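Plirton workshop member's homemade gripper moves on to folded laundry

June 29, 2020

PLESTHORPE – What began in May as a box of screws on a shared bench has grown into one of the better-traveled projects at the Plirton workshop, where members have gotten used to seeing Oluwatosin Akande squeezing a pair of black robot fingers around whatever happens to be within reach.

Akande, who joined the workshop on Thibodeau Street 3 years ago, wanted a gripper a person could carry by hand, so that everyday chores could be recorded at home and later passed along to a small robot arm, which is still being put together under the name Sitby. The fingers are on their sixth version by now, and the pads have been changed more often than that.

"I started with wooden blocks like everybody does, and it went fine, and then I tried a sweater," Akande said with a laugh. "A sweater has its own opinions – you squeeze the top and the rest stays home."

So far the project has cost Akande $108 in parts, and 70 short recordings of household jobs have been saved.

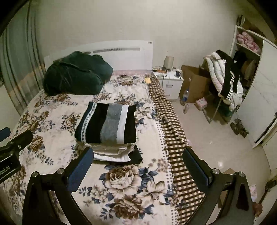

The two-fingered gripper over a stack of folded clothes on a bed.

Members who would like to try the gripper for themselves are welcome to stop by the long bench in the evening, and Akande asks that they bring along a towel or an old shirt of their own to practice on.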